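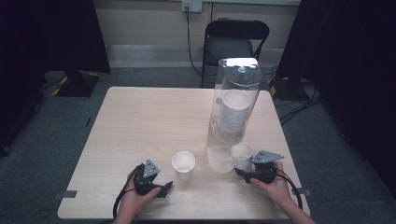

Release No. 22

**Drilledier adds hand-held gripper care to its service program**

CENDDALE – Drilledier will begin offering setup and maintenance visits for hand-held gripper stations in February, the company announced. The service covers two-gripper stations of the kind used to record handling tasks, such as picking up paper cups at a cup dispenser.

A visit takes roughly 20 minutes per station. The technician checks the fingers on both grippers for wear and play, tightens the screws on the top plates, and follows each cable from the gripper to its plug. Cables need enough slack to drop past the front of the table without pulling at the operator's wrists. Worn fingers are replaced in pairs.

The table is checked next. It is leveled and wiped down, and any lifting tape is replaced. The dispenser goes back to its written position, and the technician opens and closes each gripper on a paper cup 12 times. A cup that is crushed or dropped means the finger travel has to be set again before the station is released for work.

"Most of the calls we get are about cables and loose plates," said Khoa Triệu, service lead at Drilledier. "A plate that has shifted a little will spoil a morning of recordings, and the operator may not feel it. We would like to catch that on a regular visit."

Drilledier tried the checklist at its Sternitz shop before adding it to the program. Stations there are now checked after every 635 recorded runs, or sooner if an operator reports a sticking finger. The same interval is recommended to customers.

Each station gets a service card listing finger changes, cable changes and the last travel setting. Replacement fingers, cables and plate screws are stocked in Cenddale and can be ordered without a visit. Customers who do their own repairs may request the checklist from the service desk.

Existing service customers can add gripper stations to their current agreement. Orders placed before noon ship the same day.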